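Window and curtain person wanted, Saturdays plus one weekday

Haditz is looking for someone to join the small team that looks after windows, sills and curtains in older buildings. Part time to begin with, could grow. Start in February if you can, sooner is fine.

Most of the work is at Pruitt and at the Stuseson rooms. Painted frames, frosted panes, long sills, fabric curtains that want taking down, brushing, pressing and putting back up. Some touching up of white paint. Not heavy but you will be on your feet, and up a step ladder a fair bit.

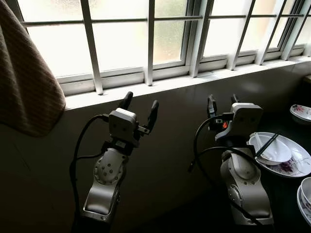
Shifts are 6 hours with a paid break. Two people on each job, you won't be sent out alone. Ismael Barbosa runs the rota and will go round with you for your first 2 shifts, after that you pair up with whoever is on.

What we'd like:
Steady hands with a paint brush, esp. round glazing bars
Able to sew a hem or willing to learn (heading tape too, we'll show you)
OK with heights up to a step ladder, no scaffolding
Tidy. Dust sheets down before anything else, please
Own transport handy but not needed, Pruitt is on the bus route

No certificates asked for. If you've done decorating, upholstery, theatre wardrobe, cleaning in old houses, all good, tell us. If you've only done your own place tell us that as well.

Frosted glass shows every smear when the light is behind it so patience matters more then speed. We don't pay by the window.

Overalls, gloves and kneeling pads supplied. Bring your own lunch, there is a kettle at Stuseson but the shop is a walk away. Parking at the back only, the front is for deliveries.

To apply: a few lines about yourself and which weekday suits, to Ismael Barbosa at the Haditz office, Tristska Yard. Quote job 3263 or it will end up in the wrong pile. Phone is fine too, ring before 11 in the morning, he is out on jobs after that.

Short trial on a Saturday, paid at the normal rate. We will try and reply to evryone.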